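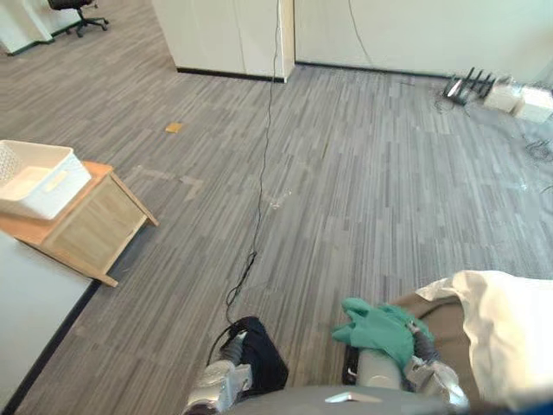 Green cloth held above a striped grey carpet, with a white cloth to the right.

Report of a visit to the Surstead Military Collection, March 11, 2026

The Hisow Regimental Museum visited the reserve store at Surstead to inspect uniform items offered on long loan. The store holds 573 catalogued pieces of dress and insignia, most of them from the Trirach bequest. A further 71 badges and buttons await numbering.

Shoulder straps and rank badges are kept in shallow drawers, each pair tied to a card bearing the accession number. The labels were checked against the register and four differences were noted. Three were errors of copying. The fourth concerns item 581, a service dress tunic entered as infantry pattern although its buttons are those of the engineers. Surstead has agreed to amend the entry once the buttons have been compared with the set at Hisow.

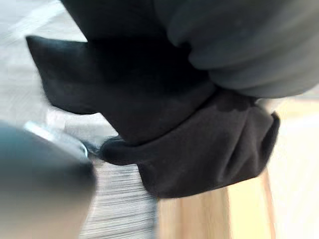 Wool service dress forms the larger part of the proposed loan, and its storage was discussed at length. Tunics are at present folded in boxes, two to a box, with tissue at the shoulders and sleeves. Dark cloth calls for particular care during inspection. In the close view of the charcoal-grey fabric, a darker patch on the thick fold could be damp or only the shadow of a crease, and marks of that kind should be looked at again under even light before they are entered on a condition sheet. Surstead will supply new sheets for all tunics before the loan is signed.

The Kiiskinen cabinet, which contains cap badges and two presentation swords, is excluded from the loan under the terms of the gift. It may be viewed at Surstead by appointment.

Transport and insurance remain to be settled – a draft agreement will be sent to Surstead for comment.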